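Seed viability in stored alliums

I keep my seed in a fridge drawer in paper packets inside a sealed tin, with a sachet of silica gel. Most of it lasts well. Onions and their relatives do not, so each July I test whatever is left from the year before.

This year's batch was an ornamental allium from Crăciun, lot 1363, sold by weight with some 4000 seeds to the bag. I sowed 496 on damp kitchen paper in lidded trays, kept at 18 degrees by day and a little cooler at night. After three weeks 114 had a visible root. That is 23 per cent, against the 70 or so I would expect from fresh seed.

Chilling made a difference in earlier years, so the rest of the bag has gone back in the fridge on moist vermiculite for eight weeks. I will sow it in the cold frame in autumn – thickly, given the figure above.

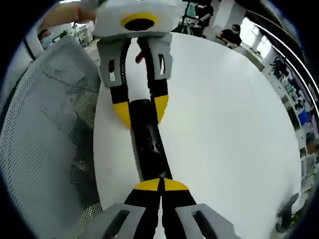
Allium stems are the other thing to plan for. The taller kinds carry a heavy head on a hollow stalk, and a wet, windy week will bend them at the base. I stake early and tie in two places. A long stem is best handled the way the black cylinder is held in the photo, with a grip at each end, as lifting a cut one by the base alone tends to crease it just under the flower. Dried heads go upside down in the shed until the capsules split.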